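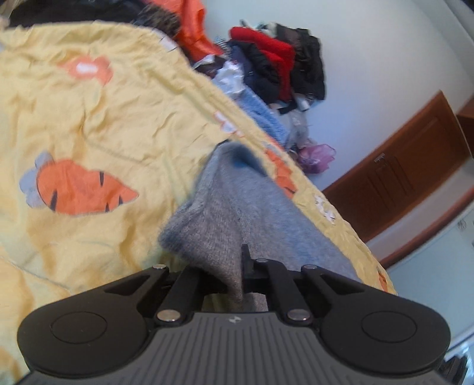
What went wrong with the Blackwood arm?

It closed on a jumper, caught the sheet underneath as well, and carried on pulling when it should have stopped. The stop signal was sent but the arm was set to finish its lift before listening to it. Our mistake, in our software. The arm was taken out of use the same afternoon.

About Drinarik

By Anika Whitfield. Updated September

Print this page | E-mail this page

We're Drinarik, Drarodcombe. Small firm. We teach robot arms to pick up and sort clothes and bedding, mostly for laundries and care homes. Started by me and my sister Latrice in the back half of a carpet shop, now in the whole of it. I do the arms and the paperwork, Latrice does grippers and anything that needs a soldering iron.

Quite a few people come to this page because of what happened at Minlow, so it goes near the top. It used to be a paragraph about our values. Nobody read it, I think, and I've lost the file anyway.

What happened at Minlow

Minlow is a laundry, our first proper customer. We had one Blackwood arm there on a sorting table (Blackwood is just our name for it, after the road). Ten past three, near the end of a shift. The arm went for a knitted top on a heap of bedding and took hold of both. The other end of the sheet was caught round a trolley leg. Up went the arm, over went the trolley, onto an operator's foot. Bruised, badly. She was back at work the following week and she has been a lot nicer to us than she needed to be.

She'd hit the stop button. It did work, but late, 2 seconds late. That is the part we take most seriously. A bad grip is annoying. A late stop is a safety matter and we should never have let it out of the door.

What we found

Two faults, one on top of the other.

First, the stop. The button went through the same queue as every other instruction. If a lift was under way, the lift got finished. Now the button cuts the motor supply directly, no software in between, and it's tested at the start of every shift with the arm moving. If the test isn't signed the arm doesn't run.

Second, the grip. We went back through 3137 logged grasps from Minlow. In 453 of them the fingers had some of the layer below as well as the thing they wanted. Mostly harmless, the sheet slid out or the item got dropped. But the signs were there in the log for anyone who looked, and we hadn't looked. We were only counting whether the item ended up in the right bin.

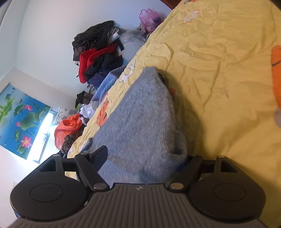 Soft things on top of soft things, that's the real difficulty, and our early practice sessions had hardly any of it. We'd done nearly all of them on a hard table, tidy, one item at a time. Gives you lovely numbers. So practice now happens on beds, with a hand-held gripper, in rooms with clothes and carrier bags piled up against the wall. A fluffy grey knit lying in a long roll on a creased yellow bedspread is far harder for us than a shirt on a worktop. There's a dark crease where the knit meets the bedding, and a shadow like that can look very much like a gap you could get a finger into. Patterned bedding goes in too, flowers and all. We've done almost 300 of these sessions and every one gets marked for what was held by accident, seperately from what was held on purpose.

The arm also weighs what it lifts now. Too heavy for a jumper, it opens and waits for a person. It does this more often than it needs to, and Minlow have mentioned it. We're leaving it touchy for the time being.

Where things stand

One arm back at Minlow, slower than before, behind a low guard. Trolleys stay outside a painted line. No new customers until it's had a full winter there. Latrice is redoing the finger pads, thinner at the tip, and wants to try them on towels next, wich shed everywhere and clog the pivots. More on that when there's more.

The full fault report is nine pages and you can have it, just ask. Bits of it are dull. The wiring drawing on page six is the old one, correct one comes as a separate sheet.

If you run one of our arms and it does something you don't like the look of: stop it, leave it where it is, ring us. Don't free the cloth by hand with the power on. Any hour, one of us will pick up.

Contact us | © Drinarik, Drarodcombe | Back to top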